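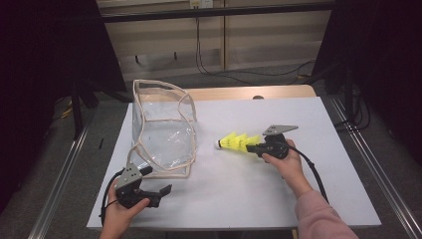
### 4.2 What changed at the packing tables

I spent most of December at the Prirnholm site, sitting with the packing crew and asking way too many questions. Before the change, the job there was simple to describe: pick up an item, bag it, move on, 1,000 times a shift if the line was kind. Now part of the crew works with handheld grippers for half the day, and the motions they record are used to train the arms that Kermani is putting on the line.

I expected people to talk about losing work, and some did. But what came up first was their hands! Squeezing a gripper for hours is tiring in a different way from packing, and you lose the feel of the thing you're holding. Light, springy items like a plastic shuttlecock were a favorite complaint. With fingers you know right away if you've got it; with jaws you have to look. Tuncay Şimşekoğlu, a packer for 12 years, told me he'd started watching his own work again "like in my first week," and he wasn't sure if he liked that.

Soft bags were the other sore spot (I heard about them at nearly every break). When the opening sags, a packer will just hook it with a thumb and keep going, and most of the crew didn't know they did this until a gripper took the thumb away.

Figure 3 plots the recording sessions by length, and the drop after the first 200 demonstrations is easy to see. The site's target was 600 per person per week. The number came from Venuvside, the contractor, and it was set before anyone there had talked to the crew - a point that came up in my interviews over and over. People didn't mind being slow. They minded being timed against a number they had no part in.

**Figure 3.** Length of recording sessions at Prirnholm, by number of demonstrations completed.

Pay is still unsettled. Recording counts as regular packing time, so a packer who gets very good at it earns the same as before, even though the recordings stay in use long after the shift ends. I come back to this in Section 5, where the Stustness crew worked out a different deal.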